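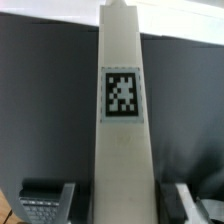 Item 1, tapered block, marker side. Cream-white, marker on, smudge noted.

Wedidura Workshop, Room 203
Bench and Fixture Inspection - Checklist with Comments
January 14, 2024

Replaces the December sheet, which had eleven boxes for the fire door and none for anything people trip over.

Mark each line OK, FIX or WATCH. "Fine I guess" was used four times last month and has been retired.

1. TAPERED BLOCK

1.1 Stands upright without help. OK
Comment: Wide end down. I pushed it with one finger at the top and it went back to where it was. Two fingers is a different test and we don't have a form for that.

1.2 Marker sticker attached, all four corners down. OK
Comment: Ran a thumbnail along each edge. If a corner ever lifts, replace the whole sticker. Do not use clear tape over the pattern. The glare makes it unreadable and the tape yellows.

1.3 Marker pattern clean and unbroken. OK
Comment: Black is black, white is white. Please keep pens away from it. The white cells are not for tally marks.

1.4 Surface clean. WATCH
Comment: Grayish smudge below the marker. Dry cloth did nothing. Damp cloth did a little, or I wanted it to. Also a few light scuffs lower down. None of this affects use, so I'm leaving it alone until somebody finds a cleaner that has been tried on a scrap piece first.

1.5 No cracks along the horizontal lines. OK
Comment: The faint lines across the face are part of the surface. They were written up as cracks in December, and the block spent nine days on the quarantine shelf for it. Drag a fingernail across. If it catches, call it a crack. If it doesn't, put the block back.

1.6 Asset tag on underside. FIX
Comment: Tag reads 314. The register says 314 is a stepladder. The stepladder also says 314. I know which one I'd rather renumber.

2. BENCH

2.1 Top level and steady. OK
Comment: The folded card under the back left leg is still doing the job of a leveling foot. New feet are on order from Grivis.

2.2 Edges free of splinters and sharp trim. FIX
Comment: Trim strip on the aisle side has come up at one end. It has had two sleeves so far. Glue and clamp.

2.3 Load under 700 pounds. OK
Comment: The rating plate is bolted on where you have to lie on the floor to read it. I have now read it. Consider this line settled until we get a new bench.

3. POWER AND LIGHT

3.1 Cords off the walkway. FIX
Comment: One across the walkway again, under a rubber mat. A mat over a cord is still a cord, only harder to see.

3.2 Power strip not plugged into another power strip. OK
Comment: First time since this checklist began. I checked twice.

3.3 Overhead lights all working. WATCH
Comment: The one nearest the door hums. Giteck has been told. Giteck says it's within spec - the spec for humming was not attached.

4. STORAGE

4.1 Nothing stacked higher than the top shelf rail. FIX
Comment: Toma cartons, again. Either flatten them or admit we are keeping them forever and label them.

4.2 Cleaning supplies capped and labeled. OK
Comment: The bottle marked "probably water" is gone. I did not ask.

FOLLOW-UP
Reglue trim (2.2)
Reroute cord (3.1)
Cartons down to rail height (4.1)
New number for the block or the stepladder (1.6)

All FIX items are due in 18 days. Initial next to the line when the work is done, and please initial legibly, as a wavy line could be anyone in the building.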